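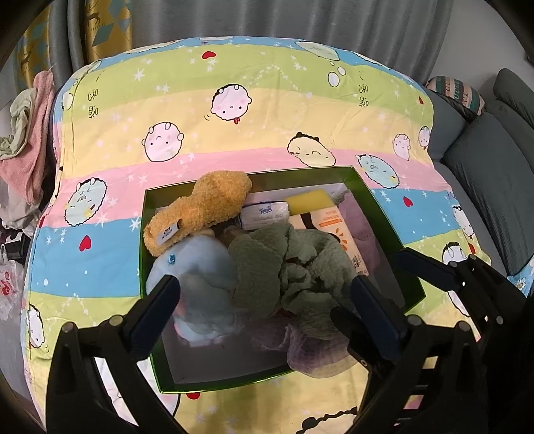 Notes on Clearing the Spare Room, Part Two

The first part of these notes dealt with the wardrobe and the shelf above the door. The present entry concerns the small belongings that had collected in the spare room over the winter, and the arrangements made for them before the move to Skerkness in March.

The household adopted one rule at the outset. Every small item was to be brought to the bed, and any item without a permanent place was to go into a box. The bed was chosen as the working surface for its height. The striped quilt with the cartoon faces was left on it, as it was due to be laundered at the end of the work in any case.

The green box is shallow, and this proved to be an advantage. A deep box invites a second layer, and the second layer is generally forgotten until the following year. In a shallow one, the plush dolphin, the sage-green towel and the yellow sponge can all be found without emptying the contents onto the bed.

It will be noted that the box mixes categories. Toys and bath articles would ordinarily be stored apart, and my brother-in-law, Sinan Bozkurt, raised this point when he reviewed the list. His preference was for one box per room of the new house. Mine was for one box per first evening: the articles that would be wanted before anything else was unpacked. The tissues, the towel and the lavender mesh bundle qualify on practical grounds. The dolphin and the orange-yellow plush toy qualify on the grounds that bedtime does not proceed without them.

The matter was settled in favor of the first-evening box, with the remaining cartons to follow the system Sinan proposed.

Labels and Numbering

Labels were purchased in a packet of 100, of which 52 have been used to date. Each carries the name of the destination room and a number that corresponds to a line in the household notebook. The first-evening box is number 44. It was numbered late, after several cartons from the kitchen had been sealed, and it will travel in the car.

Soft items were not wrapped. Paper was reserved for the glassware and for the two lamps from Ağca, whose shades do not tolerate pressure — a lesson from the previous move.

Items Not Retained

A bag of outgrown clothing and a set of bath toys with perished seams were removed from the room. The clothing was given to a neighbor. The bath toys were discarded.

Still outstanding are the curtains, the contents of the desk drawer, and a decision on the folding chair. The desk drawer will be the subject of the next entry.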